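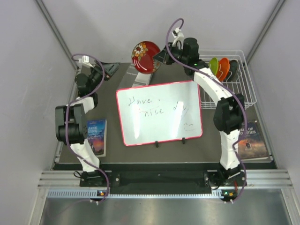
# The Case for the Message Board in Shared Kitchens

Fri 8 December

The residents' handbook for Drinda House is to be revised in the new year, and the draft circulated in November proposes that all notices in the shared kitchens should move to the residents' portal. The small standing whiteboards would be withdrawn. The reasons given are tidiness and fairness: boards take up space, messages go out of date, and a note left beside the plates may be read by one resident and missed by the next. I have some sympathy with these points. I nevertheless believe that the proposal is mistaken and that it should be dropped before the handbook goes to print.

The portal does certain things well. It holds the fire procedure, the laundry rota and the dates on which the boiler will be serviced, and it can be consulted from anywhere. A message saying "Have a nice day" has no place on it. Such a message would need a title, a category and an expiry date, and it would reach all 81 residents at once, most of whom would reasonably wonder what was meant by it. Written in black marker on a board with a red edge and left standing on a table, the same four words require no explanation. They are addressed to whoever comes in next.

It may be said that a house does not depend on pleasantries. In my experience of managing shared accommodation, first at Flesau and for the past several years at Drinda, it depends on them a good deal. Most disputes brought to the office concern small matters such as a pan left to soak, a shelf taken over, or a plate put back in the wrong place. They become serious when the people involved have never exchanged a civil word. Ritu Thakur, who preceded me in this post, kept a record of kitchen complaints and found 22 in her last full year. She noted that very few came from the kitchens where residents wrote to one another as a matter of habit. I do not claim this as proof. Friendly people may simply write more notes.

The argument from tidiness deserves a fuller answer. The draft treats every object on a kitchen table as clutter unless it is used for preparing or serving food. On that reading the board must go, and so must the paperback somebody is halfway through and the decorated red ball that sits among them. A rack with three plates in it, lime green, orange and dark grey, would be allowed to remain, although I suspect that a stricter author would ask for the plates to match. A kitchen arranged on these lines would be easy to inspect. I doubt that many residents would choose to sit in it with a copy of "Jane Eyre".

There is a proper limit to all this. Food surfaces must be kept clear when meals are being prepared, and books should not be left where they may be splashed. Seung-woo Myung, who represents the upper floors, has suggested that each kitchen keep one board only, that it be wiped every Sunday evening, and that complaints about named residents should never be written on it. These rules are sensible and could be set out in a single paragraph. I would add that official notices should stay off the boards altogether. Once the office begins to use them, residents will stop looking.

The cost of keeping the boards is slight. The draft allows £80 a year for kitchen sundries, and replacement markers can be met from that sum without difficulty.

I ask that section 40 of the draft be amended accordingly. Written comments from residents may be left at the office or, for those who prefer it, submitted through the portal.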